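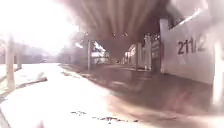 Why did our bypass money get frozen halfway through?

Posted 2022-12-28 in Roads and Public Money by Hondent

Hi all, hoping somebody here understands how foreign loans for roads work, since my town council sure can't explain it to me. I live in Rakwood, and we're supposed to be getting a 17 mile bypass that ties into the Pai highway. It's paid for with a loan from a development bank in another country, with our own transport ministry putting in the rest. Work started, the trucks were going past my kitchen window all day (loved that), and then in December the whole thing just stopped. The local paper says the lender put "the next tranche on hold pending revised procurement terms" and that's all anybody will say.

So what does that mean in normal words? Is the money gone? And can a lender really change the terms after both governments signed? My cousin drives a grader on the job and he's been sent home with no date to come back, so I'm not just being nosy. Well, a little nosy.

Flikero
I used to do paperwork for a contractor on a job like this, so I'll give it a shot. A tranche is just a slice of the loan. They almost never hand over the full amount up front. The contractor finishes a chunk of work, an engineer signs off on it, the ministry sends a claim to the lender, and the lender pays that slice. Then you do it all over again. On our job there were 30 of those claims and I swear every one of them came back at least once with a missing stamp.

"On hold" usually means the slice hasn't been released yet. It doesn't mean the loan was canceled. If it had been canceled, your ministry would owe a formal notice to parliament or whatever you have there, and the opposition would be yelling about it on the radio.

The "procurement terms" part is about who gets hired and how. Lots of these loans say that some share of the work has to go to companies from the lending country, or that bids have to be run a certain way. Can they change it later? Sort of. Most agreements I saw had a section letting the lender update its guidelines, and the borrower had to follow the new version for any contract that hadn't been awarded yet. Contracts already signed were normally left alone, but I only saw a handful of these so don't take it as gospel. We once waited some 910 hours of billed standby time on a change like that, and the equipment rental on top of it was brutal.

What I'd do is ask the ministry (in writing!) for the loan agreement and any amendment letters. Look for a heading like "conditions for disbursement." If they refuse, try your member of parliament's office. Ours was pretty helpful when it was close to an election.

For your cousin, he should check whether his contract says anything about suspension pay. Ours did and half the crew never claimed it.

gravel_and_tea
its politics. they always do this when the two governments are mad at each other about something else, then there's a summit and a handshake and the trucks come back. happened with the port road near us, took 2 years

Hondent
Thank you Flikero, that's more than I got out of three phone calls! I found the suspension page in my cousin's contract and he does get something, although it only kicks in after the first month. I've sent a letter asking for the amendment and I'll post it if they ever send me one. And two years?? Please no, the detour goes right past my mom's place and she's already fed up with it.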